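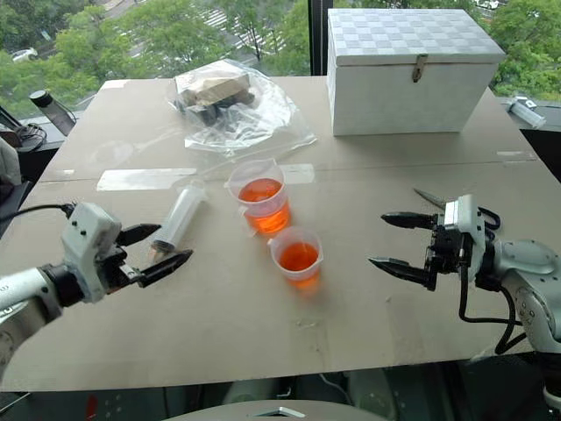
Figure 3. Workspace for the liquid-handling task, seen from the head camera, with both arms at the table and the two cups near the center.

3.2 Task Setup and Data Collection

The liquid-handling task was developed by a student team as the second of two term projects in the course. The first project, block sorting, used one arm and rigid objects only. The second was meant to require both arms, a tool with a moving part, and a container that can be tipped over. The team called the system Lollisis. Its control software was built on Hadis, the teaching library used in all lab sections of the course.

The work surface is a large table covered with flat cardboard sheets, with white tape along part of one seam (Figure 3). Cardboard was chosen in the first week over a rubber mat, which caught the fingertips during low approaches. The table is in front of a full-height window, and no blinds were used. Lighting therefore changed over the course of a session, and the students were asked to log the start time of each recording block so that this effect could be checked later.

Two clear plastic measuring cups hold the orange liquid, which is tap water with food coloring. The color was selected after short trials with plain water, in which the liquid level could not be labeled reliably from the head camera view. The syringe is clear plastic with a white plunger and is placed on the cardboard to the left of the cups. In the arrangement of Figure 3 it lies diagonally, with the tip end toward the left gripper and the plunger end pointing away from it. Other items, including a clear bag and a white lidded box, were left on the table as clutter. Their positions were not controlled between sessions.

Each episode consists of four stages: (a) the left arm grasps the syringe by the barrel; (b) the right arm grasps the plunger; (c) the tip is lowered into the nearer cup and the plunger is drawn back; (d) the liquid is released into the farther cup. An episode was scored as complete only if all four stages were finished without moving either cup off its starting mark by more than one finger width. Spills were recorded separately and did not end an episode.

Demonstrations were collected by teleoperation. Each student completed a practice block before contributing to the training set, and practice episodes were discarded. The final set contains 1,000 episodes, of which 250 were held out for evaluation. An additional 400 episodes were recorded with the cup positions exchanged. These were not used in training and are reported in Section 4.3. Episodes took roughly twice as long as those of the sorting project, mainly due to stage (b), where the operator had to align two pairs of pointed fingers on a narrow object.

Two problems affected the recordings. First, the clear barrel was difficult to segment against the light-brown surface. The Sikora filter, which had performed well on the painted blocks, lost the barrel outline in many episodes and was replaced with a manual mask on every tenth image. Second, the cups were placed so close together that the depth estimate often merged them into one object. Increasing the spacing would have removed the problem, but the assignment fixed the layout in advance, and the team kept it. The merged estimates were retained in the released data and are flagged.

Grading was based on the written report and on the quality of the episode logs. Completion rate was not graded. The scoring sheet was adapted by Herman Pelupessy from the one used for block sorting, with the spill column added.

Related items
Block Sorting with One Arm: Notes from the First Term Project
Hadis: A Small Control Library for Lab Sections
Labeling Liquid Level in Clear Containers
Pledport Student Robotics Reports, October issue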